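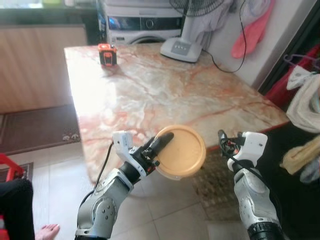
*The marble table in the laundry room, with the round yellow-orange lid.*

The laundry room at the Villanueva house has been the subject of correspondence from several readers, and it is appropriate to set out how the room is now arranged. It was the last room in the house to receive attention. For 4 years it served as a place to leave things that had no other place, and the washing was done around them.

The principal decision concerned the table. It was purchased for the dining room, where it proved too large, and it has a polished marble top in cream, white and peach with reddish-orange veining. Kerstin Meinecke, who advised on the kitchen the previous spring, recommended moving it in front of the washing machine. I was not in favor of this at first. A marble surface in a laundry room appeared to me an extravagance, and I had already requested a price from Vindport for a plain folding counter. The price received did much to change my opinion.

The table has remained. It provides a broad surface for sorting and folding, and there is sufficient distance between it and the front-loading machine for the door to be opened fully and a basket set down. Readers considering a similar arrangement are advised to measure that distance with the door open. Our first position for the table was 40 centimeters too close, and it had to be moved again with the help of two neighbors.

**Care of the surface**

Marble is marked by acids and by many common stain removers. The following practice is observed in this household:

- Stain treatment is carried out at the sink and never on the table.
- Caps and lids from laundry products are rinsed before they are set down.
- The surface is wiped with warm water and a mild soap, then dried with a soft cloth.
- Vinegar is kept in another room altogether.

The second of these points was adopted after a cap of Sirnix softener was left overnight and produced a dull ring. The ring is still there, and one finds it with a fingertip more easily than with the eye.

**Air and drying**

The room has one small window, and damp was a persistent difficulty. A standing fan is now kept at the far right corner of the table, with its cable taken up the wall. It is run for 50 minutes after each load is hung. A dehumidifier from Plornia was considered and remains under consideration – the smallest model would occupy the floor space presently used for the baskets.

Pieces that need only a short airing are hung by the wall near the fan. At present these are a light gray garment and a pink cloth, the latter on a hook. A proper rail would be preferable to hooks for anything with sleeves, and one of 100 centimeters would fit the wall. It has not been ordered.

**Small items**

The rule that the table be cleared each evening is observed imperfectly. Loose lids are the most frequent offenders, together with small tools brought in for some minor repair and not returned to the hall cupboard. A shallow tray was tried in April and was filled within the week, after which it was withdrawn. Items left on the marble are now carried back to their proper rooms before the first load of the morning.

Correspondence regarding the sealing of the marble has also been received. The table was sealed once, before it left the dining room, and the treatment is due to be repeated. An account of the product used and the time required will be published here when that work has been done.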